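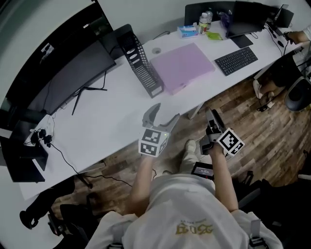 Good news first: the pose drift I moaned about in April is mostly sorted! You'll remember that our hand-held demonstrations kept sliding out of line whenever somebody turned quickly, and the policy we trained on them grabbed at thin air as a result. We've now moved the tracking over to Cuvia, which works out where each hand is from the square black-and-white markers on the cube fixed to the gripper. The two cubes are solved separately, so one gripper can point at the desk while the other is out over the floor and neither one upsets the other. I-hsuan Lam wrote nearly all of that and deserves the credit (I mostly broke it and told her so).

As of 7/25/20 we have 691 usable demonstrations out of the 2,000 promised to Clullow. Yes, I know, that's behind. We threw out everything recorded with the old calibration, which hurt, but mixing the two sets made the results worse every time we tried it. Recording is much quicker now and Tin-yau Su has got the checking script down to one pass.

The bit I'm still unhappy with is hand-overs. When one cube hides behind the other we lose it for a moment, and the filter guesses, sometimes badly. We've tried 2 fixes so far. Smoothing made everything sluggish, and adding the wrist motion data helped but needs proper timing between the two sides.

Money is fine. The only extra I'd like to ask for is 8 more spare fingers from Zorkilwood, as the tips wear down and the grip changes as they do. Next up is the timing work, then a fresh training run on the new set only.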